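# Manta Nusard de lana lavada

Hay mantas que se compran para el sofá y acaban en el maletero del coche, y mantas que se compran para la cama y ya no salen de allí en todo el invierno. La Nusard es de las segundas, aunque tenemos clientes que se la llevan hasta a la terraza en las noches de junio (y hacen muy bien, que en la sierra refresca). La tejen para nosotros cerca de Bragança, en el taller de Reinaldo Peixoto, con lana de oveja peinada y un lavado largo que la deja blanda desde el primer día, sin ese picor en el cuello que muchos recordamos de las mantas de la abuela.

La trabajamos desde hace 11 años y en todo ese tiempo ha cambiado muy poco. Se le ensanchó el ribete, que antes era una cinta estrecha y se deshilachaba por las esquinas, y se abandonó un teñido verde botella que quedaba precioso en la tienda pero desteñía en el primer lavado. Todavía nos lo piden, y todavía nos da pena decir que no.

## Cómo es

El tejido es una sarga cerrada, con un poco de pelo por las dos caras. Abriga mucho para lo que pesa – dos kilos justos en la medida de matrimonio – y cae bien por los lados, sin quedarse tiesa como un cartón. Ilse Peeters, que lleva los pedidos de Jiltalport, duerme con la misma desde que entró a trabajar con nosotros y dice que ahora abriga más que al principio. Nosotros no lo hemos medido, pero la creemos.

Va bien encima de una colcha fina o directamente sobre la sábana de arriba. Con edredón nórdico suele sobrar, salvo en casas muy frías. 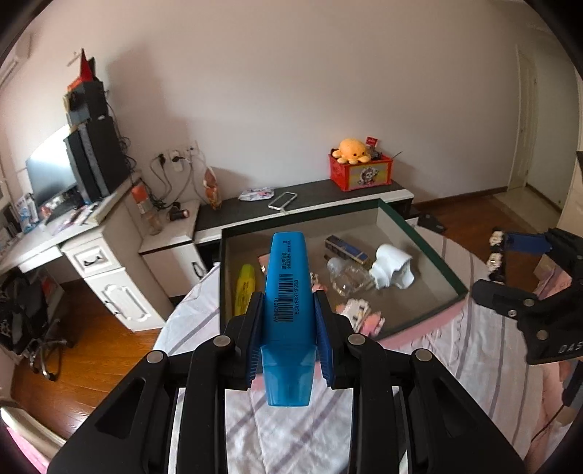 **¿Se puede lavar en casa?**

En la lavadora, con programa de lana, agua fría y jabón neutro, siempre que el tambor sea de 8 kilos o más. Nada de suavizante, que apelmaza el pelo, y nada de secadora. Tiéndela en plano o repartida entre varias cuerdas, a la sombra, y dale la vuelta a media tarde.

El resto del año agradece que la sacudas en la ventana y la dejes airear una mañana seca. Para guardarla, mejor una funda de algodón que una bolsa de plástico, con un saquito de lavanda o un trozo de cedro dentro.

## Medidas y colores

- **Individual:** 160 × 220 cm
- **Matrimonio:** 220 × 240 cm
- **Colores:** crudo, gris piedra, mostaza y teja
- **Composición:** 100 % lana
- **Ribete:** algodón, cosido a doble pespunte

El crudo es el color natural de la lana y puede variar un poquito de una partida a otra. Si quieres dos mantas iguales para camas gemelas, pídelas juntas y te las apartamos del mismo lote.

## Envío y arreglos

Jiltalport envía la Nusard doblada en su funda de algodón. Si pasado el tiempo se suelta el ribete o aparece un enganche, escríbenos con una foto: casi todo tiene remedio, y el taller de Reinaldo sigue guardando hilo de los cuatro colores.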